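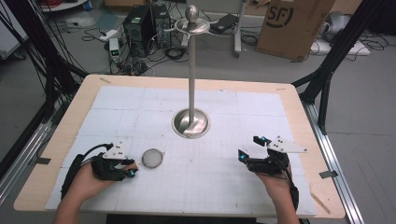 The Mudcombe is a locking medicine box for the home, made for anyone who has prescription tablets in the house along with people who shouldn't be getting into them. That might be toddlers, it might be teenagers, it might be a houseful of visitors at the long weekend. Most of us are used to leaving everyday things out where we can grab them, and fair enough too. A polished steel stand with little curved hooks around the top is meant to be out on the table, and a small mesh strainer does no harm lying flat beside it until somebody wants it. Strong pain relief, sleeping tablets and leftover patches need a home of their own with a lock on it, and we'd love to help you sort that out!

We've been making the box at our Prutton workshop for six years now, and the shape has hardly changed in that time (the colour has, after a few people told us the old beige looked like a lunch tin). It's powder-coated steel with a four-digit combination, so there's no key to lose or to hide in the one drawer everybody knows about. You set your own code the first time you open it, and you can change it whenever you like, say after a carer finishes up or the grandkids have been watching a bit too closely. 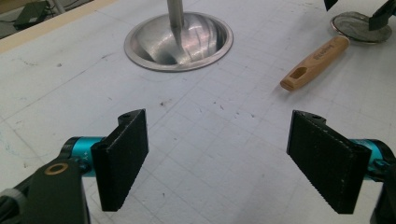 Inside there's room for a good number of ordinary pharmacy bottles standing upright, plus a flat sleeve in the lid for blister packs and your medicines list. Liquids go in the deeper end. If you'd like things a bit more organised, the Baranel tray drops straight in and divides the space into 6 sections, and it lifts out for a wipe with warm soapy water.

Sizes and prices
Mudcombe Standard, 20 cm wide: $55
Mudcombe Moriarty, a taller box for larger households: $81
Baranel tray: fits either size, sold separately
Colours: slate, cream, eucalypt green

Both sizes come with screws and a template for fixing the box inside a cupboard or wardrobe. Somewhere cool and dry is best, so please give the bathroom a miss. Anything that has to be refrigerated still belongs in the fridge, and your pharmacist can talk you through locking options for that.

While you're filling the box, it's a lovely excuse to clear out what's expired or finished with. Pop it all in a bag and ask at your local pharmacy about returning it, and please don't tip anything down the sink.

If you've forgotten your code, or you're buying several boxes for a share house or clinic, send a note through the contact form marked for Baiba Vasiliauskas. She looks after resets and bulk orders, and she'll need the serial number from underneath the box.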